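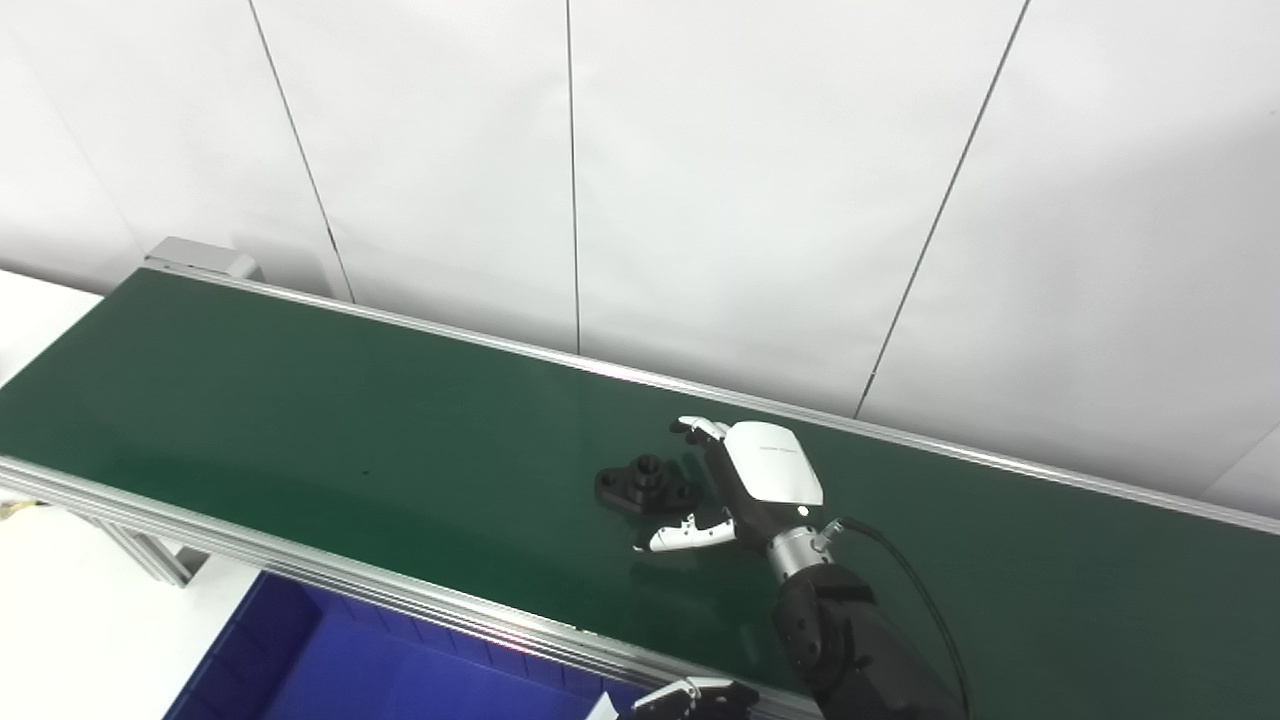

Tomex Belt Parts – README

Hi, and thanks for downloading this. I'm Yutong Xiao, and this is the read-me for a small collection about parts on a conveyor belt: how they sit, how they get picked off, and where the belt and the bins ought to go so the whole thing isn't a pain. I wrote most of it in one sitting and then kept adding to it whenever somebody emailed me a good question, so the order is a bit of a mess. Sorry! Use your search box.

Last updated 4 July 2018.

What's in the download

There are 3,761 still pictures and 1,699 short written notes. The notes are mine (plus a few from the folks at Clusteo, who helped me type up the older ones), and not every picture has one. If a picture has no note, that only means I didn't have anything to say about it.

The folders go like this:

stills – all the pictures, one flat folder, numbered
notes – plain text files, same number as the picture they belong to
parts – a list of part names with the nicknames we use
layout – my sketches of where the belt stands
old – stuff I can't bring myself to delete

Please don't build anything on top of the "old" folder. The numbering in there follows a scheme I gave up on in April, and it will match up with the wrong notes. You've been warned.

The parts

Most of what you'll find in here is small black mechanical hardware, the blocky kind with a flat base and a round raised bit on top. In the parts list I call these "bearing blocks" because that's what everybody around me says, but a couple of readers have pointed out that some of them could just as well be called flanged brackets. Fair enough! I went with one name so that searching would work. If you need the distinction for your own project, go by shape and ignore my label.

A flat base is a wonderful thing on a belt. The part sits down, stays put, and you can come at it from pretty much any side. Round parts are another story, and I've left nearly all of them out. There are 74 notes tagged "roller" from when I still had hopes for them, and you can read my mood getting worse as you go.

Black on dark green is a tough combination to look at, by the way. I know. I've had the same complaint from three different people. The belt is the color it is, and the parts come in black, so if you're working with the stills you may want to bump up the brightness a little before you do anything else. The raised collar usually catches enough light to tell you which way is up. The base is where people get fooled, and I'd zoom in before marking an edge.

The belt

It's a long one with a matte green surface and silver aluminum rails down both sides. I like the rails a lot. They give you a straight line to measure from, they're easy to wipe, and a part that's been nudged sideways has something to bump into. When a note says "near rail" or "far rail," it means near or far from whoever is standing at the belt, always. I used to write left and right, and then I'd walk around to the other end and confuse myself completely.

The gray metal piece at the end is what the notes call the "end cap." I've also written "housing" in a handful of places – same thing, I just wasn't consistent. Distances in the notes are given from that end, in hand widths. Yes, hand widths. I was standing there without a tape measure and it stuck. Türkmen, who supplied the shelving for our other room, once offered me a nice printed scale to tape along the rail, and I still haven't put it on.

One more belt thing: a green surface like this shows a soft shine wherever the overhead light lands on it, mostly toward the middle. In the notes I say "shine" for that. It isn't a spill and it isn't wear. Please don't tag it as either (somebody did, very carefully, through two whole batches).

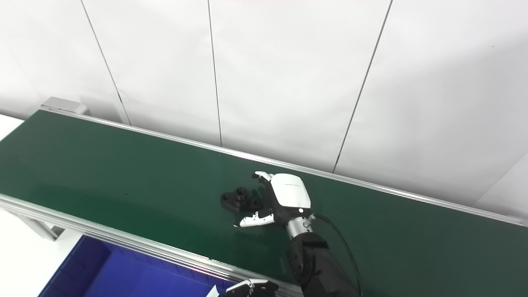
Bins, and where to put them

I have opinions on bins. Plastic, a strong color, and low enough to tuck partly under the belt by the near rail, so you're not stepping around it all day. Blue is my favorite because it doesn't look like anything else in a room full of green, silver and white. If you go shopping for bins, skip anything that nests too tightly. You'll spend your morning pulling them apart.

What I'd avoid is putting the bin at the far end past the end cap. It sounds clever, since the parts would just arrive there, but then you're walking the whole length every time you want to check one. Under the near side you can simply look down.

Watch the support legs, too. I've shoved a bin straight into one more than once, and the bump travels right up into whatever is sitting on the belt. Slide it in slowly.

The wall

Plain white panels with thin dark seams between them. I get more questions about the seams than about anything else in here! They're joints between panels, that's all. They're handy as landmarks if you want to line up two stills, and in the layout sketches I've named them A, B and C going from the end cap outward. The white floor is nice to have for the same reason: a dropped black part has nowhere to hide.

How I write a note

Every note starts with the part, then where it is on the belt, then anything I'd want to tell the next person. A typical one looks like this:

bearing block, base down, middle of belt, closer to end cap, clear on all sides

I try to keep opinions out of the first line and let them run wild after that. If you're sending me notes of your own, please do the same. Lowercase is fine, spelling is fine, I'll fix it up.

Things I know are wrong

A few part names are spelled two ways. The layout sketches aren't to scale, not even a little. Two of the notes files are empty and I'd rather leave them than shift all the numbers after them. The parts list also has an entry called "Aker small," which was a nickname for a bracket we kept in a drawer of that name – treat it as a bearing block and you'll be fine.

Using it

Go ahead and use the stills and notes for teaching, tinkering or your own write-ups. Put my name and "Tomex Belt Parts" somewhere people can find it. If you fix a label, send me the number of the still and the new wording, one per line, and I'll add it to the next update.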